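毛巾的吸水性：从纱线捻度到柔顺剂

发布于 2024年11月9日　分类：家用织物

三月份写过一篇洗衣机脱水转速的笔记，之后断断续续收到几封来信，问的大多是同一件事：新买的毛巾为什么不吸水，以及用旧的毛巾为什么变硬。两个问题的原因不同，处理办法也不同，放在一篇里讲清楚。

一、结构

毛巾是起圈织物，由地经、毛经和纬纱组成。地经与纬纱构成底布，毛经在打纬时被推出布面，形成毛圈。常见的是三纬毛巾，即每打三根纬纱起一排圈；四纬的圈固定得更牢，布面也更密，价格相应高一些。

水进入毛巾有两条途径。一是纤维之间和纱线之间的毛细作用，速度快，占吸水量的大部分；二是水分子进入棉纤维内部的无定形区，速度慢，总量有限。评价一条毛巾吸水好不好，主要看前者，也就是看毛圈纱之间有多少可用的空隙，以及纤维表面是否亲水。

二、捻度

毛圈纱的捻度越高，纤维抱合越紧，纱线内部空隙越小，吸水变慢，但耐磨，不易掉毛。低捻纱蓬松，手感软，吸水快，缺点是容易勾丝，洗几十次之后圈会倒伏。所谓无捻纱，常见做法是用水溶性维纶长丝与棉纱反向并捻，织成后在后整理中把维纶溶掉，留下几乎没有捻度的棉纤维束。这种毛巾头几个月的手感很好，掉毛也最明显。

我手上 Ondivetti 的浴巾是低捻纱，Munetia 的方巾是普通捻度。两者洗涤条件相同，用下来浴巾的毛圈在折边附近已经有几处抽长，方巾没有。抽长的圈直接用剪刀齐根剪断即可，毛圈由底布夹持，剪一个不会脱散。不要拉。

三、克重

商品页上写的克重一般指每平方米质量。克重高，单位面积的纤维多，能容纳的水多，但干得慢。我现在用的浴巾标称每平方米 800 克，南方梅雨季在没有暖气的卫生间里挂一夜是干不透的，第二天会有味道。如果晾晒条件一般，选轻一些的更实际，洗脸用的尤其如此。

需要注意，单条重量和每平方米克重是两个数。部分商家只写单条重量，换算时要用尺寸去除。尺寸标的是洗前还是洗后也常常不写，棉毛巾首次水洗后长度方向的收缩会比宽度方向明显。

四、新毛巾不吸水

新毛巾出厂前多数上过柔软剂，常见的是氨基硅油一类。硅油在纤维表面成膜，滑爽感由此而来，膜本身疏水，水滴在上面会停留一阵才渗下去。

处理方法：单独洗 2 次，用正常剂量的洗衣液，水温四十度，不加柔顺剂，多漂洗一遍。深色毛巾先看洗标，确认能否用温水。网上流传的盐水浸泡、白醋浸泡对硅油膜没有多少作用，盐水固色的说法对活性染料也不成立，活性染料与纤维是共价结合，掉的是没有洗净的浮色，多漂洗就可以。

判断是否洗到位，可以做滴水试验。把毛巾摊平，用滴管在离布面一厘米处滴一滴常温水，记录水滴镜面反光消失的时间。换几个位置重复，取中间值。我测 6 个点，避开缎档和折边。缎档没有毛圈，数值没有可比性。

五、旧毛巾变硬

原因主要有三个，多数情况下同时存在。

第一是水的硬度。钙镁离子与阴离子表面活性剂以及皮脂中的脂肪酸结合，生成不溶物，沉积在纤维之间。用皂粉或肥皂洗毛巾的家庭，这一现象更突出。对策是用含螯合剂的洗涤剂，或者定期用柠檬酸溶液浸泡，浸泡后充分漂洗。柠檬酸不要与含氯漂白剂同时使用，会放出氯气。

第二是洗涤剂残留。毛巾吸水多，洗衣机按重量判断投水量时往往偏少，漂洗不充分。洗毛巾时滚筒装到七成以内，洗涤剂按下限加。Huanca 的滚筒机有单独的毛巾程序，与标准程序相比，差别就是水位高一些、漂洗多一次，别的机型手动加一次漂洗，效果相当。

第三是干燥方式。静置晾干时，纤维表面的结合水在相邻纤维之间起到类似胶的作用，把纤维粘连成网，干后整体发硬。用手揉搓或抖动可以破坏一部分粘连点，所以晾之前甩几下、收下来再揉一揉是有效的。烘干机在翻动中干燥，粘连点难以形成，手感自然蓬松。烘干温度不必高，我的设定是 70 度以下的低温档，时间长一点，棉纤维损伤小。

六、柔顺剂

柔顺剂的主要成分是阳离子表面活性剂，常见的是酯基季铵盐。阳离子一端吸附在带负电的棉纤维表面，长碳链朝外，降低纤维间摩擦，也减少上面说的粘连。代价是表面疏水化，吸水速度下降，反复使用会累积。

浴巾、洗脸巾和擦碗布不建议用。如果已经用了很久，按第四节的方法洗，次数要增加。Putness 的柔顺剂瓶身写着可用于毛巾，我试了一瓶，滴水试验的时间比不用时长，停用后洗了几轮才恢复。其他牌子没有测，不作评价。

七、折叠与收纳

毛巾要完全干透再折。判断干透不能只摸表面，要摸折边和缎档两侧，这些位置织得密，干得最晚。折叠时毛圈受压会暂时倒伏，叠得越高，最下面的一条压得越实，用之前抖开即可恢复，不影响吸水。

折法上，我习惯先沿长边对折，再沿短边折，最后一折朝外放，取的时候不会带出旁边的。卷起来放占的深度小，适合窄柜，但厚毛巾卷不紧，容易散。轮换按先进先出，洗好的放在底下，从上面取，这样每条的洗涤次数大致接近，不至于常用的几条先坏。

八、更换

不设固定期限。出现下面任一情况就换：滴水试验在彻底清洗之后仍然很慢；毛圈成片脱落露出底布；洗净干透后仍有异味。换下来的浴巾裁开锁边可以做地巾，不锁边的话纬纱会一直往外掉，堵洗衣机的滤网。

下一篇写擦玻璃用的超细纤维布，分裂型复合丝的吸水机理与棉不同，洗法也要分开讲。
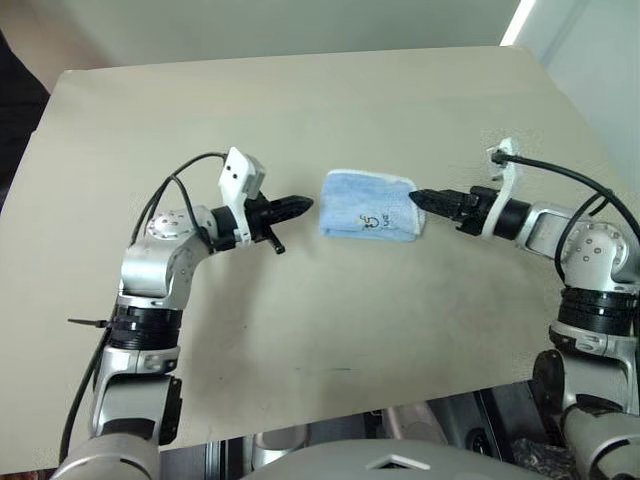
桌面上折好的浅蓝色毛巾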